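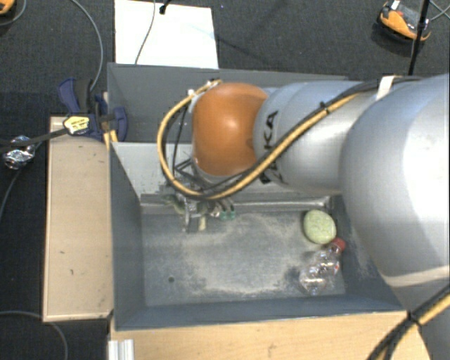

*The big gray bin, with its sloping panel and its well-scuffed floor.*

I came to Gwilliam to talk about bins. I know, I know. But if you've ever packed orders for a living you'll understand, and Macarena Alarcón has packed a lot of them (she started on the tables one November and stayed), so I figured she'd have opinions. She did!

"People walk right past the bin," she tells me before I've even got my notebook open. "They want to see shelves. Shelves are easy. Everything starts in the bin."

I ask her what makes a good one, and she's off. She likes them dark, she says, because pale parts show up well against a dark wall. She likes them wide enough that you aren't digging. And she is very, very fond of a slope.

"With a straight wall, small stuff gets down in the corner and stays there. You need fingernails. Give me a slope and I'm happy."

The bin she's talking about is split in two, a rear compartment and a front one, with that lighter gray panel running down toward the front floor and a metal ledge along its foot. I tell her I'd have guessed the ledge was a nuisance. She laughs.

"Abelardo hates it. Ask him. He wanted it flat all the way."

So I do ask him. Abelardo Lucero handles the layout of the room, and he's a quieter talker, but he doesn't duck the question. "I lost that one," he says. "I still think flat would be easier to wipe. We tried 2 layouts on paper and hers won."

What about the floor, then? It's worn and dusty-looking in the middle, with pale scratches all over that stretch, and I wonder out loud whether it bugs them. Macarena shrugs.

"I like a floor with some wear. A shiny one throws the light back at you and you squint all afternoon."

Abelardo would rather have a liner. He's got a price from Hivby for a mat, 79 dollars, and he's been carrying the printout in his jacket. "She says it'll curl at the edges," he says. (She does say that. Twice, while I'm standing there.)

We get onto labels after that, and tape, and whether Ako makes the better tape gun, and I lose a good ten minutes. The one thing they agree on is sorting before lunch. "Never leave a mixed bin and go eat," Macarena says. "You come back full and sleepy and it's still mixed."

Before I go I ask what she'd change if somebody handed her 300 dollars for the room. She thinks about it longer than I expect.

"Better stools," she says. "And one more bin, same as this one."

Abelardo, already halfway to the door, calls back over his shoulder: "With a mat!"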